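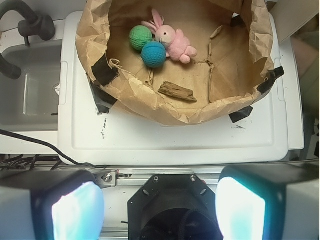 *Figure 1. Two foam balls and a plush bunny in a paper bag*

# Session handling after logout in the Lasine booking system

## 1. Purpose

Lasine is the web application students at Brinano College use to book study rooms and lab benches. It keeps a user signed in with a session cookie. The project set out to check whether that cookie stops working when the user presses "Log out", and whether it stops working after a period of no use. Both matter at Brinano because many students sign in on the shared computers in the library, and the browser profile on those machines is not cleared between users.

Password strength, account recovery and the mobile version were out of scope.

## 2. Background

HTTP does not remember who a visitor is. After a login, the server hands the browser a random value, and the browser sends it back with each later request. Anyone who holds a copy of the value is treated as the user. Logging out should therefore do two things: remove the value from the browser, and mark it as dead on the server. Many small applications do only the first. The page looks right to the user, who is sent back to the login screen, but a saved copy of the cookie still opens the account.

The developer notes for Lasine give an idle limit of 30 minutes. They say nothing on what the server does at logout.
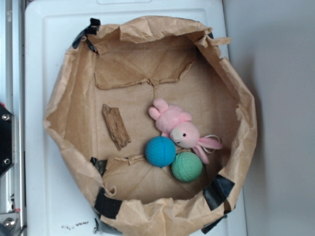 **Zoila Guzmán**

## 3. Set-up

All testing was done on a copy of Lasine running on Lu, the department's teaching server. The copy held made-up bookings and test accounts only. Written permission came from the system's owner before any request was sent, and the live site was not touched at any stage.

Requests were recorded and replayed with Erka, a small proxy script written for this project. Erka saves each request with its headers and can send it again later with the same cookie or a different one. It does not guess or change session values.

Accounts were created at two levels, student and staff. The browser was run in a fresh profile with all extensions turned off, as an early trial gave odd results that were traced to an ad blocker dropping one of the logout calls.

## 4. Method

A normal session was recorded for each account level: sign in, view a room, make a booking, change it, cancel it, open the profile page, export the calendar. The recordings were merged and repeats removed, which left 62 distinct requests.

Each request was then replayed in three states:

- signed in, as a control
- straight after logout, using the cookie saved before logout
- after the idle limit had passed with no traffic on that session

A replay was marked as a fail if the server returned account data or carried out a change. A redirect to the login page or a 401 response was marked as a pass. Status codes alone were not trusted – some Lasine pages return 200 with the login form in the body, so the response text was checked as well. 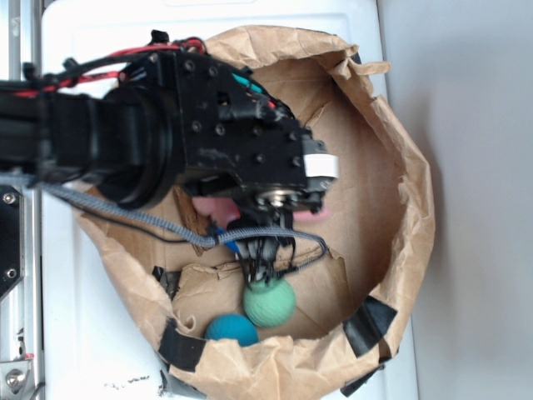 2 min read

## 5. Results

The control run behaved as expected for every request.

After logout, most requests were refused. Two were not. The calendar export returned the full list of bookings for the account, and the profile picture upload accepted a new file. Both routes are handled by an older part of the code that checks the cookie's signature but never looks it up in the session table.

| State | Calendar export | Picture upload | All other requests |
|---|---|---|---|
| Signed in | works | works | work |
| After logout | **fail** | **fail** | pass |
| After idle limit | **fail** | **fail** | pass |

The same routes ignored the idle limit. A cookie saved in August was tried again on the last day of testing, 12/1/24, and the calendar export still answered. The signing key on Lu had not been changed in that time.

The cookie was set with HttpOnly but without Secure, so it would be sent over a plain HTTP connection if one were offered. Lu does not offer one. Whether the live server does was not checked.

## 6. Discussion

The export is the more serious fault. Its output shows the user's name, the room and the time of each booking, and it needs nothing more than one old cookie. To get the cookie an attacker would need access to the browser profile or to the network traffic. The first is realistic on a library computer.

The upload fault allows a change to the account but exposes no data.

A quick fix would be to change the signing key, which cancels every old cookie at once. It also signs everyone out and leaves the cause in place. The better repair is to send both routes through the session check used by the rest of the application. In the test copy this took a short edit to the routing file, and both replays were then refused.

## 7. Limits

Only routes reached by the recorded sessions were tested. Admin pages were left out, as no admin account was made available. Lu runs an older database version than the live server, though nothing in the session code appears to depend on it.

## 8. Recommendations

1. Move the export and upload routes behind the shared session check.
2. Change the signing key once the new code is in place.
3. Set the Secure flag on the cookie.
4. Add a replay test for logout to the build, using the Erka recordings.

The recordings and the patch are in the project folder, with session values blanked out.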